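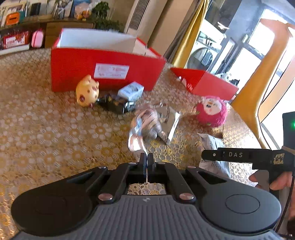 My aunt kept everything that came in a red box, and she kept the box as well, so by August the table had gone under completely and we were eating tea off our knees like students.

I'd flown in with a fifteen kilo bag and the idea that I'd be helping for a weekend. She met me at the door in her slippers, said the kettle was on, and handed me a roll of bin liners. Then she sat down on the good chair and told me which things I wasn't allowed to throw out, and that was all of them.

The flat on Skerton was going to be rented from the end of the month. She was moving in with my mum, two sisters in one small house with one television between them — I gave it until spring. Meanwhile there were the cupboards, and the top of the cabinet, and whatever was under the bed, which she wouldn't discuss.

"Start with the pig," she said.

So I picked up the pig. It was yellow with brown spots and a pink snout and it was heavier than I expected. I gave it a shake next to my ear, the way I did when I was six, and she told me off in exactly the voice she'd used when I was six.

"What's in it?"

"Two hundred and twenty-one dollars."

"How would you know that?"

"I put it in," she said. "Who else would know?"

Fair enough. I wrapped the pig in newspaper and it went in the keep pile, and then the pink plush went in the keep pile because my cousin had won it at a fair, and then a snack wrapper nearly went in the keep pile until I opened my hand and showed her what it was. She laughed so hard she had to take her glasses off. It was the first proper laugh I'd heard out of her since the funeral, and I stood there holding the rubbish like an idiot, not wanting to move in case it stopped.

Around the middle of the afternoon I found the envelope. It was flat against the bottom of one of the red boxes, under the paper lining, and it had my uncle's writing on it, those tall capitals he used for everything, even birthday cards. Inside was a receipt from Van Wyk, the jeweller's that used to be next to the Tatine bakery, for a layby. Total $669. Paid to date, $300. No date on it, no ring, no anything.

I read it twice and then I did think about just putting it in the bin liner. I'm not proud of it. My cousin had already lost her a chunk of savings on Binance and I'd got into the habit of hiding numbers from her, bank letters, the gas bill, all of it.

But she'd seen my face. She held out her hand and I gave it over.

She looked at it for ages. The traffic went by downstairs. She smoothed it out on the lace cloth with the side of her thumb, up and back, up and back, until it lay nearly flat.

"He told me he was at the dentist," she said. "Every month. I thought, that man has terrible teeth."

"Do you want me to ring them? They might still have it."

"They shut years ago. It's a phone shop."

She folded the receipt along his creases and asked for the pig. I had to dig it back out of the newspaper, and it took her a couple of goes to get the paper through the slot, but she wouldn't let me help. Then she told me the tea had gone cold and what was I doing standing there, there was still the whole cabinet to do.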